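Dissection kit: storage, order and upkeep

I have owned the same dissecting instruments since my second year of college and have stored them badly for most of that time. First they lived in a pencil box, then in a margarine tub with a folded paper towel in the bottom, and for one long winter in a coat pocket. The points on two probes were ruined this way and a scalpel handle picked up a rust spot at the blade end that I have never fully removed.

This post covers the roll I use now, how it is packed, and how I clean what goes into it. It is mostly a record for myself. Fionnuala Ó Ceallaigh, who runs the owl pellet afternoons at Cluvudwood, asked me to write it up after she had to sort out the shared kit there for the second time in March, so parts of it are aimed at people who use that kit.

Why a roll

The alternatives are a hard case with molded foam, a flat tray with a lid, and a roll or folding case with pockets. Foam holds its shape for a few years and then crumbles, and it traps moisture under the instrument for as long as you let it. A tray is fine on a shelf and useless in a backpack. Fabric dries quickly and can be washed, and when a pocket fails you can repair it with a needle.

Mine is blue outside and white inside with a zipper. The white lining is a nuisance in one respect, as every smudge shows and the pocket band went gray within a season. I have come to prefer it anyway. A dark lining hides small steel parts, and I once spent most of an evening looking for a pin that was lying in the fold of a black case.

I tried a second roll for a few months, a Matlow with eight narrow elastic loops. The loops were sized for something slimmer than standard handles and relaxed after a few weeks of use. I gave it to my sister for crochet hooks.

Order of the instruments

The order matters less than keeping it. I settled on grouping by how often I reach for something, and I put tools with similar shafts next to each other so a wrong return is easy to spot. Scalpel handles sit side by side. I use two, one with a cross-hatched grip and one slimmer with a ribbed section, and I keep different blade sizes for each. Blades never travel on the handles. They stay in their foil in a screw-top tube, and the used ones go in a separate tube with tape around the lid.

Scissors are the awkward item in any roll. The finger loops are wider than the pocket, so two pairs placed next to each other with the loops at the same end will fight for room and bulge the case at that end. Reversing one pair fixes it. The same applies to clamps, which I also close to the first ratchet only. Storing them fully locked puts a constant load on the box joint for no benefit.

The bent pick is the one tool that would not stay put. It is too thin for its pocket and worked its way out whenever the case was carried on end. I fixed it with a strip of clear tape across the shaft. The tape needs replacing every couple of months and leaves some adhesive on the lining, which comes off with rubbing alcohol. A stitched loop would be better and I have been meaning to sew one for two years.

Forceps go in last and come out first. I do nearly all the work on a pellet with forceps and a pick, and everything else is there for the one job in ten that needs it. 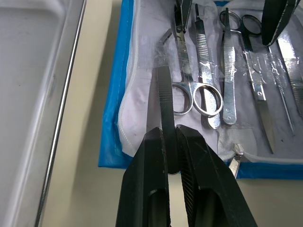
Cleaning before anything goes back

1. Rinse under lukewarm water right after use. Dried material in the serrations of a grip or a jaw takes ten times as long to shift later.

2. Wash with dish soap and a soft toothbrush. Open every hinge. Brush along the serrations, then across them.

3. Rinse again, in distilled water if your tap water is hard. Ours is, and leaves white spots.

4. Dry each piece with a lint-free cloth and leave it open on a towel overnight. Most of the rust I have seen started in a hinge that looked dry on the outside.

5. Put one small drop of instrument oil on each joint, work it a few times and wipe off the excess. I use Nuchit, which is sold for clippers and has no scent. A 151 ml bottle has lasted me four years and is still more than half full.

6. Return to the roll only when all of this is done. If you are short of time, leave the instruments on the towel and carry the roll home empty.

The roll itself gets a hand wash in cool water twice a year. Close the zipper first so the teeth do not catch on the lining, and dry it flat. Do not use bleach. I did, once, and the stitching along one pocket gave way about a month later.

Weight and cost

Packed, mine comes to 362 grams, including the blade tubes but not the oil. I bought the pieces singly over several years, so I have no useful total. Ruxandra Preda found a complete used set with its case for 202 lei and sharpened the scissors herself, and I would call hers the better kit. Older steel is worth looking for. One of my scalpel handles came out of a school lab that was refitted in 1968, and after a wash and a rub with fine steel wool it takes a modern number 3 blade with no play at all.

Prepacked student sets are acceptable to begin with. Check that the forceps tips meet squarely when you squeeze lightly, and then that they do not splay when you squeeze hard. The Vuta set I started on failed the second test from the first day, and I assumed for a year that all forceps did that.

Still to do

Sew the loop for the pick. Replace the zipper pull, which is too small to grip with gloves on; a short piece of cord through the hole would probably do. Find a better pocket for the ruler, which currently rides in the lid of the pellet box and gets left behind there.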